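**wicker basket on the counter, keep or ditch?**

**rollano_kate**
ok quick one bc I'm supposed to be packing. Got this basket secondhand, for the little stuff that piles up by the door. Love the look, husband says it's a dust trap and things will snag. Two pics, both the kind of weave you see in every thrift store
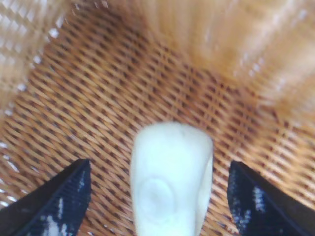
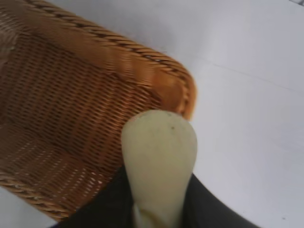 My actual question is the lining. Do I need one or not. Small things go in and I keep worrying about grit and crumbs working down thru the bottom. The diagonal weave on the floor has little dark gaps in it, you can see them behind the white thing in the first pic, and on the other one the rim is that thick twisted rope kind so I don't know what a liner would even clip to. Felt? Cut up placemat? Nothing? Need to decide before the weekend trip, sister is bringing fabric if I say yes

**mouradown**
no liner. you will hate it. it slides, bunches up in the corners, and then you have TWO things to clean

**GBerhe**
Disagree with mouradown. Gebremedhin Berhe here, I used to fix cane chairs for a living. Liner yes, but loose, never glued or stapled. Staples split the strands. Cut the felt a finger width small on every side so the corners stay open. Takes five minutes.

**mouradown**
five minutes and then its on the floor every time someone grabs their keys lol

**GBerhe**
Then use heavier felt.

**tackroom11**
we had a Govetti one in the hallway, no liner, 11 years. turned it upside down over the sink every couple weeks and smacked it. done. Crumbs come out the same gaps they went in

**rollano_kate**
@tackroom11 ok thats kind of what I wanted to hear. did anything snag tho? gloves, kids stuff?

**tackroom11**
one scarf. my fault, it was already pulling. run an old pair of pantyhose over the inside, wherever it catches you snip the splinter flush w nail clippers. dont pull the splinter!! it keeps going

**GBerhe**
That part is right. Nail clippers or flush cutters, then fine sandpaper, very light. On braided borders go with the twist, not across it.

**pip_in_the_attic**
jumping in. what about smell? mine was from an estate sale and it smelled like a basement till April. Tried baking soda, tried the porch. The porch won

**rollano_kate**
no smell on mine thank god

**pip_in_the_attic**
lucky. also for what its worth I did line mine. Plendari shelf liner, the rubbery grid kind, cut w kitchen scissors. doesnt slide at all. Ugly as sin but you only see it when its empty and its never empty

**mouradown**
ok the rubber grid I could live with. it's the felt I object to. and anything with ruffles

**GBerhe**
Rubber against a varnished weave can stick in summer. I have peeled it off more than once and the finish came with it. If the basket is unfinished, fine. Rub a damp white rag inside. Water soaks in and the strand goes dark, probably no varnish. Beads up, keep rubber away from it.

**pip_in_the_attic**
huh. did not know that. going to go look under mine

**rollano_kate**
did the rag thing in a corner. it beads. so rubber is out, sorry pip

**pip_in_the_attic**
mine is fine btw, not stuck. yet

**kettle2000**
why not just put a tray in it? shallow one from the dollar bin. small stuff on the tray, big stuff around it. lift out, wash, put back. no cutting

**mouradown**
^ this is the first good idea in the thread

**GBerhe**
A hard tray will rub the side walls if it is a tight fit. Get one a good bit smaller.

**rollano_kate**
tray it is, I think? have an old tin one thats too small for anything else. Telling my sister no fabric. husband still says dust trap but he's not the one who'll be smacking it over the sink

**tackroom11**
outside is better than the sink, learned that the hard way w the drain

**rollano_kate**
noted. ok gotta finish packing, will post w the tray in when we're back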